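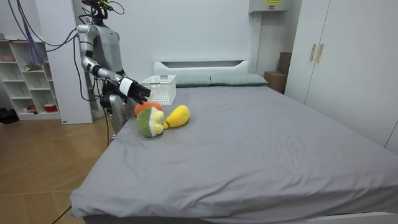
*A plush toy on the big bed.*

We finally replaced our mattress in September. The old one had a dip on my side, and I was waking up at four most mornings with a sore hip. I put it off for two years because I hate shopping for anything I have to lie down on in public.

I tried three stores. The first only carried foam, and foam makes me sweat. The second had a good one from Listel, but it was 32 days out for delivery. I ended up at Daddale, where Chinyere Adeyemi let me lie on the same two mattresses for most of an hour and left me alone. I went with the Lumero, medium firm, with springs. It came to $1456 with the old one hauled away.

A few notes if you're looking:

- Measure your fitted sheets first. Ours were too shallow and kept popping off the corners, so add some $100 for new ones.
- The trial period starts on the delivery date – not the day you first sleep on it.
- Keep the law tag on. Their warranty form asks for a picture of it.

The first week was bad. It felt too hard and my shoulder went numb twice. Ibrahim Haruna at work told me to give it a month and to try a lower pillow. I switched to a flat one and that fixed the shoulder in two nights. The hip took longer.

I still wake up at four sometimes, but now I go back to sleep. Next up is the box spring, which squeaks on the left side. I've tightened the frame bolts already and it made no difference.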